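Blocks: sets, squares and a missing tray

Jan 30, 2021

Quick one this month, the big mailing eats the whole week. Blocks first, everything else after.

The new cube sets are in. Ordered from Ouellet again, same as the old ones, small plain wood cubes in solid colors. Red, yellow, green and a few others in the bag. No letters, no numbers, no pictures on the faces. People asked for that last spring and we listened (eventually). 330 cubes in all, split into bags, one bag per group. Please don't mix bags!! The older cubes are a hair smaller and a mixed stack leans after the third one.

If your group has been doing towers, you know the drill. Black square on the table, stack goes inside the square, bottom cube first, hands off, next cube. Sounds like nothing. Try it with red at the bottom and keep the edges lined up all the way. The little slips add up, and a tall stack with a crooked second block is a stack on borrowed time. Start with two. Then three. Most groups get stuck at five and thats fine.

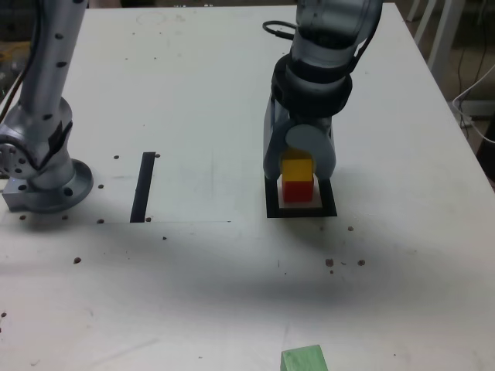
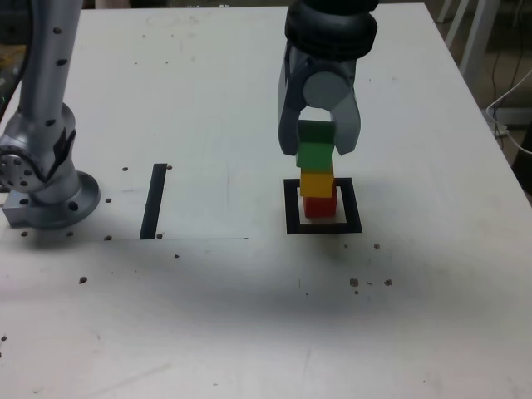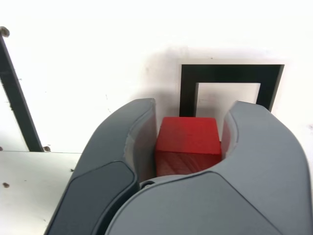
Red and yellow, then a stack of three with green on top, then a red cube close up.

Color orders for February are on the Skastero sheet by the door. Red-yellow is the warm up. Red-yellow-green is the one everybody should be able to do by the end of the month, eyes on the edges the whole way up. After that make up your own and write it down so the next group can try it. Good ones get printed in here.

Tables. White tops only for block work, the colors show up better and you can see the square from your chair. They scuff, we know. Damp cloth, no scouring pads, no spray. If the black lines start lifting at the corners, leave them alone and put a note in the Windik folder, new tape is on order. Last time someone peeled a whole side off and the square came back a different size, which messed up two weeks of stacking scores.

Storage. Cubes back in the bag, bag back in the gray bin, bin on the low shelf. Cubes left out overnight wander. One flat tray is still missing from the Kinier cupboard, has a chip in one corner, if its under your coats please bring it back, no questions.

Splinters: rare, but give new cubes a rub with the fine paper before first use. Corners only. Don't go at the faces, the paint is thin.

Tower night is set for February, 10 tables, sign up early. Bring your own bag of cubes and a snack.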